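The reopening of the icehouse at Skindar Park

Visitors who have walked the north side of Skindar Park in recent years will remember a length of green hoarding beneath the yew trees, with a faded planning notice pinned to it. The hoarding came down in January. Behind it is the old icehouse, which may be entered again for the first time in a generation.

The icehouse was built for the Galbraith family, who owned the estate until the park passed to the town of Fovamton. It is a brick chamber in the shape of an egg, sunk into the bank with the narrow end downwards and covered by a mound of earth. Ice was cut from the lake each winter, carted up the slope and packed in straw. The household accounts record 388 cartloads in a single season, together with a payment for beer for the men.

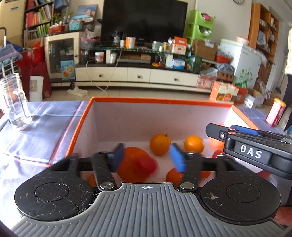

Once the house was closed up, the chamber served as a rubbish pit, and later as an air raid shelter for the gardeners. A concrete blast wall from that period stood across the entrance until work began. It has been removed, although its outline can still be traced on the passage floor. I regret its loss a little, as the wartime use was part of the history of the place, but it made access for wheelchairs impossible.

The repairs were directed by Alistair Moffat, an architect with long experience of garden buildings. Part of the dome had failed where tree roots had worked between the courses, and 1,355 bricks had to be replaced. The new ones were made by hand at Dultum, from a clay close in colour to the original, and laid in lime mortar. From the viewing platform the repair can be made out on the left-hand side if one looks for it. Mr Moffat's view is that a repair should be legible at close quarters and should not trouble anyone further off.

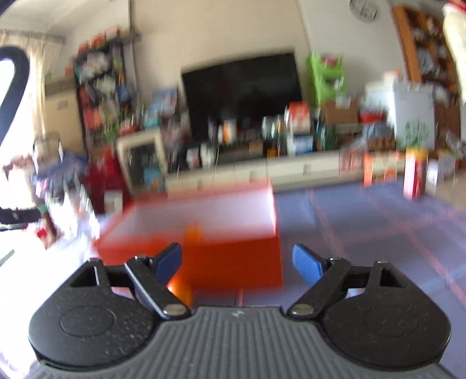

The passage has two doors, with a lobby between them which kept the warm air out. The inner door is new oak; the outer is the original, rehung on its own iron pins. At the foot of the chamber is the drain, which carried meltwater back towards the lake. It was found to be blocked with silt and broken flowerpots, several of them stamped with the estate mark. Skye Kinnear, who is cataloguing the pots, would be glad to hear from anyone who has similar examples at home.

Entry is free, but groups are limited to 16 people and the lower steps are steep. The gate is opened at ten in the morning and locked at four. The chamber is closed throughout the winter months on account of the bats, which had settled in the passage long before the builders arrived. The path from the lake is surfaced as far as the second bench and is muddy beyond it.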